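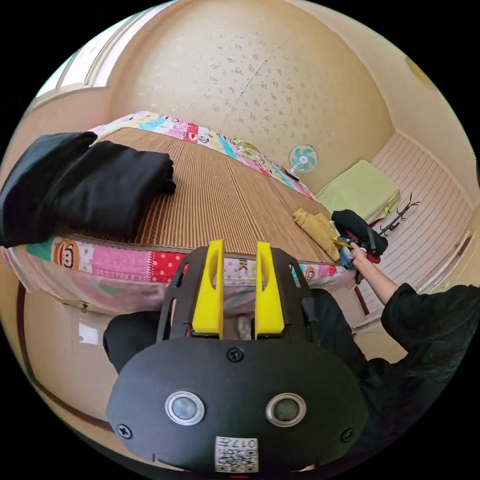 Drying knitwear flat: how long do you give it?
Posted by Nives Bassi, February 26, 2021
124 comments

I've finally finished my first proper jumper, in Rillow wool, and I'm so pleased with it! Cast on in October, ripped the yoke out twice (my own fault, I can't count past a purl row) and now I want to wash it without ruining it. I was planning a cool soak for 30 minutes, a roll in a towel, then flat until it's done. Does that sound right? And do you pin ribbing or leave it be?

munach
Leave it be!! Ribbing wants to spring back, so pat it into shape and walk away. I do mine on the spare bed and turn it over after a night.
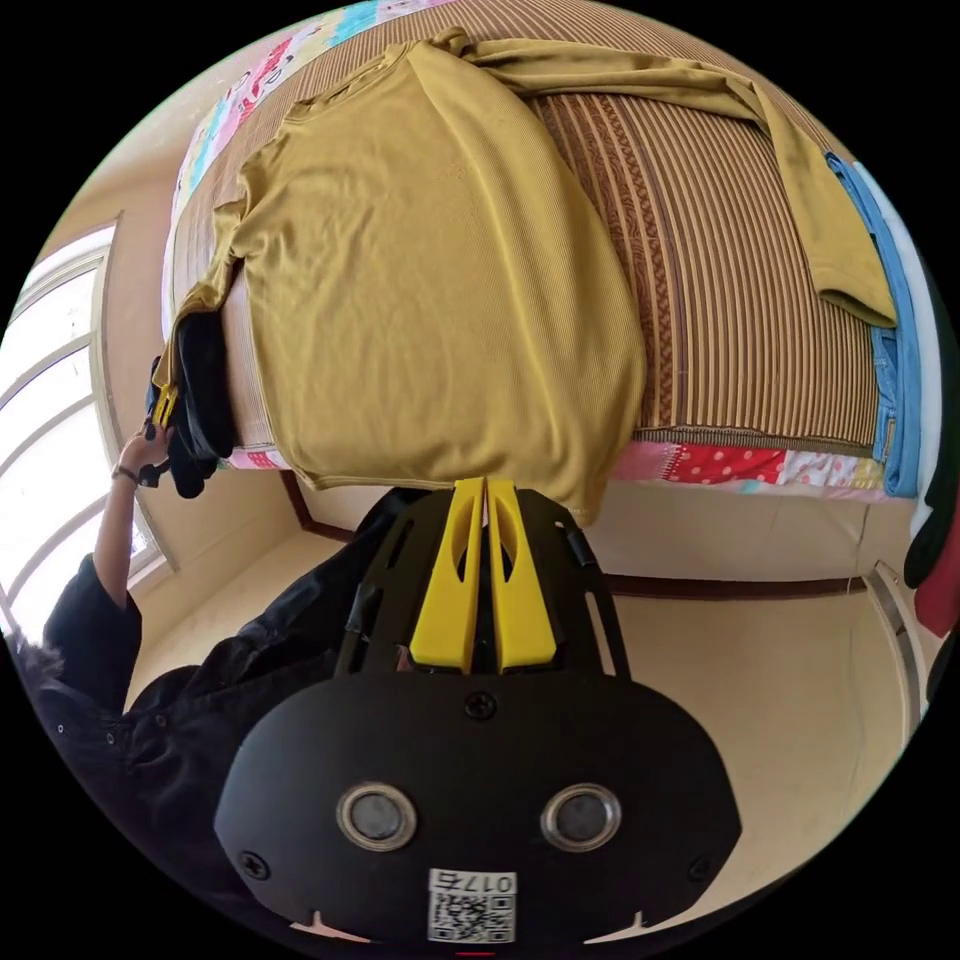

Shevchuk disagreed, saying a light pin at the cuffs is fine if the yarn is 100% wool, and that half an hour is too long for anything dyed dark.

sadadari
Can't agree on the pins, my cuffs went like trumpets. Half an hour has never hurt my navy one, though.

Nives Bassi
No pins then, and I'll test a swatch for colour first. Already eyeing up yarn for a cardigan!

30 shares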